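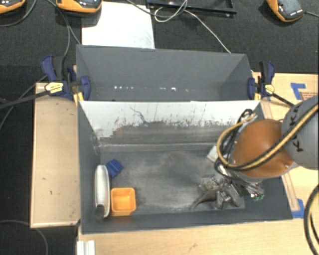
Inskip opens tote refurbishing service in Vumton

Storage firm Inskip will start taking in worn bins and totes for cleaning and relining at its Vumton depot from October. Scuffed floors and marked walls are the usual complaints — most bins can be put right in 2 days.

"People throw out bins that have years left in them," said Lorraine Inskip, managing director.

The service costs £18 a bin, with a minimum order of 5.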